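Klinhom corner sofa in brown, my review after one winter

I bought this sofa in the Linditz store, after sitting on it three times on three different visits. 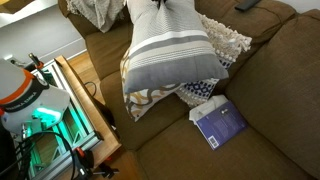

The price was 1,412 with the delivery, and for me this is a lot of money, so I wanted to be sure. The delivery men needed 80 minutes, mostly for the stairs.

First the fabric. It is a woven one, medium brown, with a texture you can feel with the hand. Crumbs do not show on it, but they are there, so I vacuum every Sunday. In the first month it felt a little rough on bare arms. Now I don't notice it anymore.

The seat is deep. I am not tall, and without a pillow behind me my feet do not reach the floor. For this reason I keep a pile of pillows in the middle, striped, wavy, one with a white fringe, and everybody takes what he needs. For lying down with a cold and a box of tissues, the depth is perfect.

The back is high and it supports the neck well. The cushions must be beaten into shape from time to time, the corner one most of all.

I also looked at the Prarngate model, which costs 395 less, but its seat was too hard for me.

What I don't like: the instructions for cleaning are very short, and the store answered my email only in the second week.

Four stars from five. I would buy it again, in the same brown.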